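Notebook, seabed mapping group, December

Masley Canyon, line 16, second look

Started again with the sonar lines from the Masley survey. In the first processing I used one sound speed profile for all the lines, and this was my mistake. Line 16 crosses the canyon head, where colder water comes up the slope, and the outer beams bend. In the grid one sees it as a small "smile" along the track. I had taken it for a real terrace and even gave it a label. Label removed.

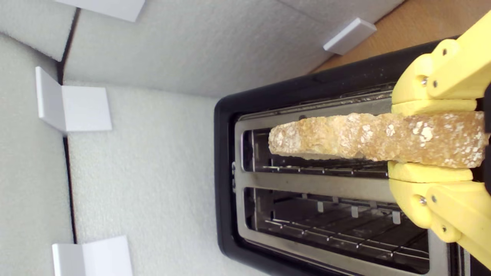
With the profile from the Telonitz cast the smile is nearly flat. A small step of 3 meters stays on the north wall. I believe this one, as it is also in the crossing line, at the same place.

Depth at the deepest sounding after correction: 1272 m. Please use this number and no older one from the shared folder.

Gridding

I tried the cell size again. At 200 m the side gullies disappear and the canyon looks like a bathtub. With smaller cells the gullies come back, but the deep part gets holes, so I keep two grids, one for the shelf and one for the canyon floor. The join between them is ugly and must be repaired before we send anything to Peñalver. 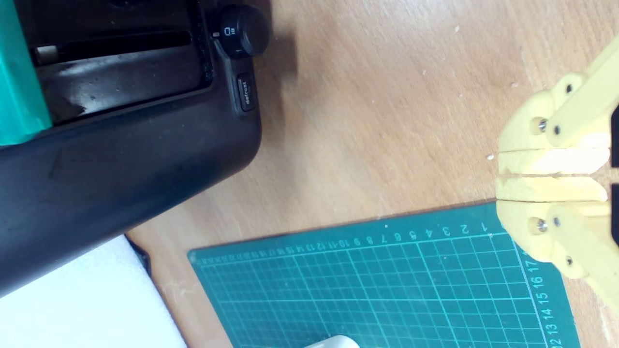

The shading of the map still gives me trouble. With the light from the northwest, the south wall goes fully black and the gullies there are lost. I looked at the corner of the black plastic housing on the table, how it is dark and a little glossy but its shadow on the wood is soft and grey, and I would like the canyon wall to behave the same: dark, with the shape still readable. I mixed a second light from above at low weight. It is better. The color scale I did not touch.

Backscatter

Only a short look. The canyon floor is bright in the upper part, then dull after the second bend. It could be coarse sand changing to mud, but without a grab sample I do not want to write this in the report. The Jesonov core is too far down the slope to help us.

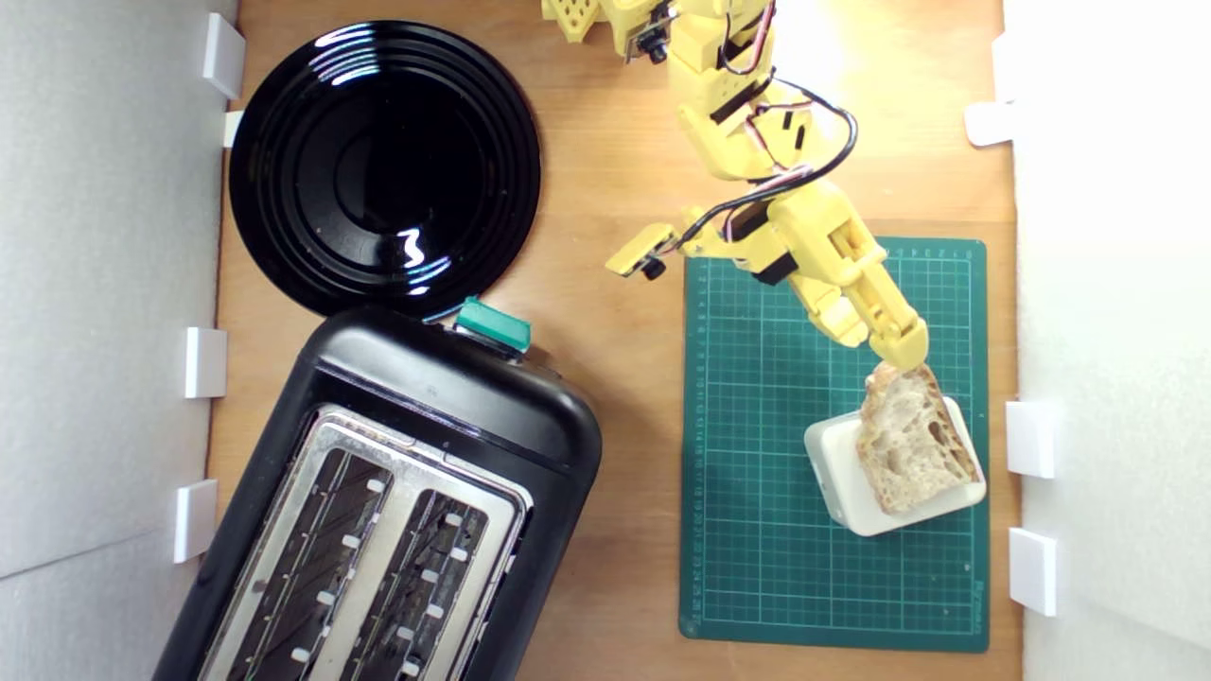 To do

- Repair the join between the two grids
- Check the tide correction on line 16, the file header says local time and I suspect it is UTC
- Ask Telonitz for the raw cast, we have only the smoothed one
- Redraw the profile across the north wall step

Filed under: Bathymetry / Processing notes

Recent entries
Masley Canyon, first grid and what is wrong with it
Cleaning spikes in the outer beams
Peñalver shelf, list of missing lines

Last updated: December, 16:40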